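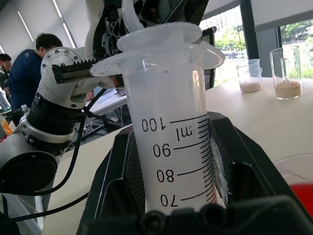
Chapter 2
Robots at the Lab Bench

2.1 A visit to Trelton

Every July the Hornow laboratory in Trelton holds an open day. Visitors can walk up to the benches, ask questions, and watch a robot arm handle the same plastic and glass that a student would use in a first chemistry course. Most people come expecting speed. What they see is a machine that picks up a measuring cylinder, turns it, stops, and turns it a little more.

A graduated cylinder is a good object to begin with. It is a tall tube with a wide base, and it can be held at many points along its length. It is light when empty. The one in the photograph is upside down in the gripper, so its base is at the top and the numbers read the wrong way up. Look at the scale: 100, 90, 80, and 70 ml are easy to make out. A person who picks up a cylinder this way knows at once which end is which. A robot has to get that information from somewhere, either from its sensors or from a program that assumes the cylinder was standing in a known place to begin with.

Look also at the soft white pad between the jaw and the tube. Smooth plastic against a hard jaw gives very little grip unless the jaw squeezes harder, and a hard squeeze can bend a thin wall. We return to this problem in Section 2.4, where you will work out the friction force for several pad materials.

Lino Lo Presti and Mared Beddoe, who ran the Trelton demonstration, split it into two parts. In the first, the arm moved empty containers from one spot to another. In the second, it poured dry granules between beakers. Over the open day the arm made 490 attempts at the two tasks, and 373 of them were counted as successes. Beddoe wrote the results on a board by the door, failures included, and visitors asked more about the failures than about anything else.

The rules for scoring were strict. A container set down on its side was a failure - so was one set down upright but outside the marked area. Keep these rules in mind when you compare the Trelton results with those from the Brivia trials in Section 2.5, where the scoring was looser.

Before you read on

Find a measuring cylinder or a tall plastic cup. Pick it up, turn it over, and set it down on its rim. Write down each separate movement your hand and wrist make, in order. Keep the list for Section 2.2.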